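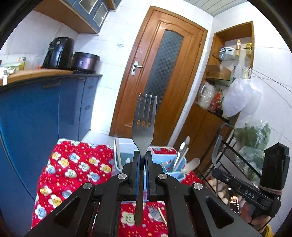
4. TRABAJO DE CAMPO: EL MÓDULO DE CUBIERTOS

Figura 3. Agarre de un tenedor con la pinza manual, púas hacia arriba, sobre el mantel rojo de flores sonrientes. Detrás de las mordazas, el cubertero de plástico azul claro y blanco; a la derecha, una segunda pinza frente a otro tenedor.

El módulo de cubiertos se programó en abril, dentro del taller optativo de manipulación que coordina Zakhar Stasiv en el centro Benítez, y se reservó para él la parte del curso que todos dábamos por fácil. El alumnado se repartió en 6 equipos. Cada sesión duraba 30 minutos y consistía en coger un cubierto, llevarlo al cubertero y soltarlo en un compartimento, con independencia de la opinión que el cubierto tuviera al respecto.

La guía del proyecto Tanari pedía sujetar el mango por su tercio inferior y mantenerlo vertical hasta la suelta. La postura de la figura 3, con el mango entre las mordazas y las cuatro púas en alto, es la que aceptamos como correcta tras una discusión más larga de lo que el asunto merecía. Dos equipos defendieron el agarre por las púas con argumentos mecánicos respetables - y con unos resultados que no reproducimos por cortesía.

Se registraron 1.335 intentos, de los que 190 se descartaron al revisar las anotaciones. El motivo más frecuente fue el desacuerdo sobre el momento en que termina una tarea: para el equipo Naneo, un tenedor apoyado en el borde del cubertero ya estaba guardado; para el equipo Malier, no lo estaba hasta que dejaba de moverse. Adoptamos el segundo criterio y lo añadimos al cuaderno de anotación, donde ocupa media página.

El mantel estampado se mantuvo en todas las sesiones. Varios estudiantes propusieron cambiarlo por una superficie lisa, que habría facilitado la segmentación de los objetos pequeños. Se les respondió que las cocinas no suelen vestirse para la segmentación. Los tenedores pequeños y los palillos tumbados sobre la tela se anotaron como clase aparte, puesto que exigen inclinar la pinza antes de cerrar, maniobra que en la primera sesión casi todos los equipos resolvieron empujando el objeto por la mesa con gran determinación.

Las trayectorias aceptadas se utilizan en la sección 5 para entrenar la política de referencia.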